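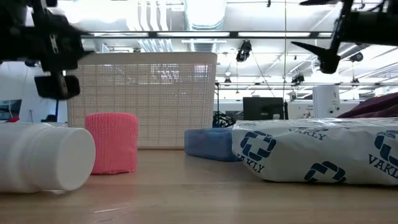 Progress on the tabletop sorting examples, February

To: Kwesi Asamoah
From: Fionnuala Ó Flaithearta, Comatlow project

We have 411 accepted two-arm examples as of this morning, and I'm very happy with how they look! When I last wrote, we were still arguing over grip height and had a pile of recordings that we couldn't agree how to label. Yayra Darko rewrote the labeling notes in an afternoon, and since then she and Jordan Ashworth have disagreed on only a handful of clips (mostly over the exact moment a grasp starts).

What we're collecting

The task is still putting household things into a basket, with an operator guiding both arms. We keep soft and stiff things together in the same layout on purpose. A sponge gives when the fingers close, a bottle on its side wants to roll, and crinkly plastic packaging changes shape every time it's touched, so each one asks for a different approach. The packaging is my favorite. Operators have found several good ways to pick it up, and we're keeping all of them in the set instead of choosing one as correct.

Each layout gets 15 tries before we move things around. Jordan wanted more and Gifty Issahaku wanted fewer, and after looking at how quickly people fall into a routine I think Gifty had the better case. We'll look at it again once the next batch is in.

What went slowly

Handing an item from one arm to the other. We threw out 17 recordings where one gripper let go too soon, then Gifty pointed out that the recoveries were worth having, so from now on they get their own label and stay. I wish we'd thought of it earlier, but the new ones are coming in nicely.

We also lost most of a morning to mismatched clocks between the arm logs and the video. Yayra has a check for it now that runs before every session, and it takes under a minute.

First training run

Jordan trained a small model on the single-arm part of the set. It reaches for the right item much more reliably than the old one did, and it still hesitates over anything shiny. Too early to give you a success rate I'd stand behind.

Next

Around 14 new layouts, with more overlap between items. Cloth comes after that, starting with folded pieces. Gifty is training two more operators so we can run in the evenings as well.

One request: could we move the leftover travel money into operator hours? I can send the numbers whenever you want them.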